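Home | Notebook | Cars | Dash cams | Older entries | Search

Print this page | E-mail this page

Workshop notebook, August

Dash cam wiring, the blue estate, continued

Started at half eight with the headlining still hanging down at the front, exactly how I left it. I had been hoping it would look less bad in the morning. It did not.

For anyone picking this up from the shelf: the customer wants a camera front and back that keeps recording while the car is parked, after somebody backed into it outside a supermarket and drove off. The camera they'd bought themselves was running off the lighter socket, which goes dead with the ignition on this model, so of course it recorded nothing at all. I've taken that lead out and put it in a bag in the glovebox with the old mount.

New pair is the Cludenico set, hardwired, with the kit that has its own low voltage cut-off. I've fitted a few of these now and I like them, mainly for the plugs, which click properly and don't need tape round them. The instructions are still dreadful. The drawing shows the red and yellow wires the wrong way round compared with the table underneath it, and I went by the table. (Yellow is the permanent feed, red is ignition. I have written this on the wall by the bench as well.)

Fuse box is behind the panel at the driver's right knee. Two clips and a screw, and the screw is hidden under a little square cap that I managed to fire across the workshop. Found it under the ramp. Permanent feed taken from the interior lights, ignition from the rear wiper. I did try the heated seat first, but that one stays live for ages after you lock up, and then the camera never knows the car has been parked. Worth remembering on this model! I lost most of an hour to it.

Earth is on the factory stud behind the kick panel. Cleaned it up with a bit of wet and dry and nipped it back up.

Rear cable next, and this is where it got silly. The run goes up the pillar, along over the doors, and then through the rubber boot into the tailgate, and the boot on this car is tiny. The plug on the end of the cable is not. I tried washing-up liquid, then trim tool, then bad language, and in the end unclipped the boot at both ends and fed the cable through with a length of net curtain wire. Went in like a dream after that. If you do one, start there and skip the rest.

Please keep the cable BEHIND the curtain airbag when you go up the pillar. I had a car in last year where it had been laid straight across the front of the bag, and by a proper shop too. Clip it to the loom at the back and give it a tug to make sure.

Stopped for lunch. Dewulf delivery turned up while I was eating, wrong cards again. I'd ordered the high endurance ones and they sent the ordinary sort, same as in spring. Ordinary cards will work for a bit, then they wear out with being written over all day long, and the first you hear of it is when the customer has had a bump and there's no file. Rang them, they're swapping the lot. I had one good card left in the drawer so this job isn't held up.

Afternoon

Powered up, both cameras came on, front picture sharp, rear picture upside down. There's a setting for it three menus in. Then the clock was wrong, and it matters more than people think, as a clip with the wrong time stamped on it gets picked apart straight away by the other side's insurer. Set it by my phone and switched on the satellite update so it should look after itself.

Had a think about the shock sensor. Out of the box it is set so high that closing the boot counts as a crash, and every one of those clips gets locked and can't be recorded over. The old card out of the customer's own camera had 243 locked clips on it. I went through a good few (tea in hand) and every single one I opened was a speed bump or a door. Nothing wrong with the car park bump being missed, in other words, the card would have been no use anyway. Turned it down to the second lowest for driving and left parking on medium.

Road test out to Olholm and back, 16 miles, with the bad surface by the quarry included on purpose. 2 locked clips, both from the same pothole, and fair enough, I felt that one in my teeth. Number plates readable on the car in front at the lights. Less so on oncoming ones at speed, but that's the same with all of them whatever the box says.

Rear picture had a shimmer on it when the heated screen was on. Moved the cable away from the screen feed in the tailgate and it's a lot better, I can only see it now if I go looking. Will check again in the morning with everything cold.

Cut-off left on the middle setting. The battery is a Jundale and not a young one, and I've told the customer that if they only do short hops to the shops then the camera may switch itself off overnight before the battery gets low. That is it doing its job. They may want a new battery before winter and I've put that on the sheet.

Bill so far: 55 pounds labour for the rear run on its own, front at the usual rate, and I haven't charged for my hour with the heated seat fuse.

To do

Headlining clips, front pair, both tired, get new ones
Felt tape round the cable above the rear door, slight rattle
Recheck shimmer from cold
Sticker for the back window
Chase Dewulf for the cards
Put the net curtain wire back in the drawer where it lives

Comments

Did the same job on mine at the weekend and can confirm about the rubber boot. I ended up cutting the plug off and soldering it back on, wish I'd read this first.

Is the rear wiper fuse ok on the saloon? Don't think mine has one.

Reply: no rear wiper on the saloon, try the front washer and test it with the car locked before you close anything up.

Had the shimmer too. Clip-on ferrite near the camera end sorted it for me. 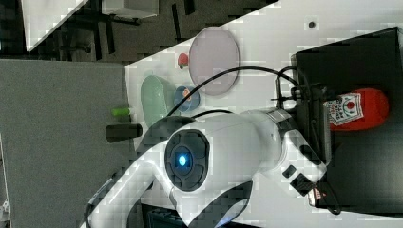

Robot arm reaching into the black box, blue light on.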